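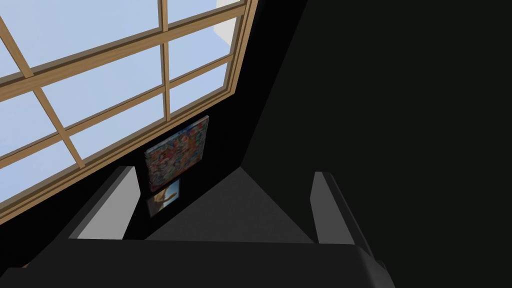 Wrist view, fingers open, stock settings

Search this forum
Home Forums Grippers & End Effectors New posts Log in

Two-finger gripper, Bonitz or Ansari model in sim?

pdinu
I'm setting up a two-arm task in a simulated room and have to pick a gripper model before November. I've run the Bonitz and the Ansari, 40 trials each, drawer handle and small tabletop objects. Bonitz closes more evenly. Ansari is easier to tune, but the fingers chatter on contact unless I drop the time step, and then everything crawls. Control is through Gandero. Has anyone here run both for longer than I have?

kestrel_b
Ran both last year. The chatter is a contact stiffness problem and has little to do with the gripper. Set stiffness to 2000, leave your time step alone, and try again.

pdinu
Tried 2000 this morning. Better on the drawer, no change on the thin stuff.
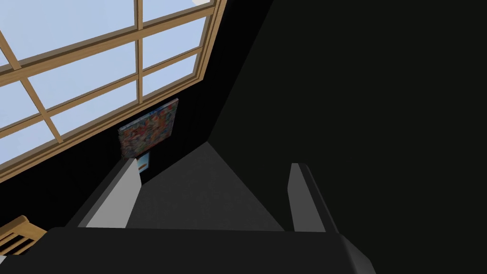
The other thing I'm comparing is the wrist camera mount. With the fingers in view the whole time I can check the opening by eye, and I like that. What I don't like is how much of the picture the gripper body takes up. I moved the mount back 3 cm and got more body and not much more room. Next I'll try tilting it 5 degrees.

modrow
Skip the tilt. Use a wider lens and crop.

kestrel_b
Disagree. A wide lens bends the fingertips and you lose the alignment cue. Tilt first.

pdinu
I also have a view from up by the torso with both arms in it. For the approach I trust that one more than either wrist.

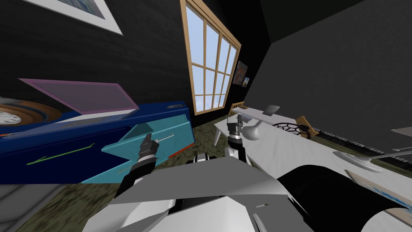 modrow wrote back that the body view is fine until the forearm gets between the camera and the handle, and then you're down to the wrist view anyway. He would train on both and forget about picking one.

pdinu
Fair, but both costs me render time. I'm on one card.

soltulura_fan
What are you logging with? The Soltulura plugin drops the second stream if the rates don't match. Lost a weekend to that.

pdinu
Same plugin. Rates match, I checked. Going back to the wrist for a minute. 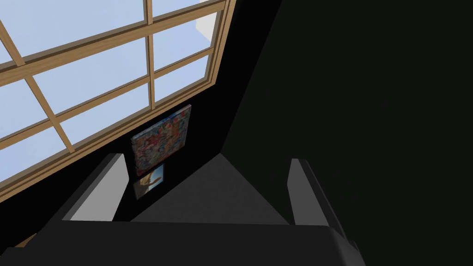 I reran the open and close cycle with no object on both models. Bonitz stops at the same width every time. Ansari drifts a little wider over a long run. It resets when I reload, so I suspect the Gandero side. I'm staying with Bonitz for now.

kestrel_b
Post the Ansari config before you blame Gandero. Mine never drifted.

pdinu
Will do tonight.
Petrică Dinu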